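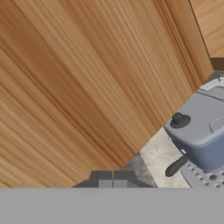 Sim kitchen, cabinet door task, teleop demos
September 26, 2025

Picked up where we left off on the Plorkix scene. Goal for the day was a clean batch of door demos, driven by hand with the 6-axis puck, wrist view only. Whoever decided wrist view only was a good idea was me, in February, and I would like a word with him.

The wrist view is mostly door. Wood grain fills the upper left, and what's left over on the right is the gray-blue appliance with its black knob and handle, plus a bit of the perforated plate. The two finger pads sit at the bottom with a thin line of orange-tan between them. I now know that grain pattern better than I know my own handwriting.

Things I'd like to remember:

Depth is hard to judge when the panel is this close. The shadow on the countertop beside the door edge is the best cue I've got. When the gray wedge narrows, slow down. Wrote this on a sticky note and stuck it to the monitor, over the clock, so I also lost track of lunch.

The appliance handle is a trap. Swing wide to the right after letting go of the door and the fingers go looking for it. Two demos thrown out for that. The policy doesn't need to learn my detours.

Puck gain was still set from the Flustska drawer runs, much too hot for this. Turned it down by half. Motions got smoother and my wrist stopped complaining.

Tally: 92 kept after today. Total in the Urrutia folder is 1,083 across all the kitchen tasks, and I suspect the early ones are mostly a record of me learning to use the puck.

Tried replaying a kept demo with the door start angle nudged. It missed the edge and pushed politely at thin air – fair enough, replay is open loop. Training run should do better or I'll be sulking on Monday.

To do:
– more starts with the door partly open
– trim the idle frames at the front of each demo (I dither)
– ask Prirkivport whether they want the wood texture randomized, before the policy falls in love with this one
– put the gain setting in the config file, where it should have been all along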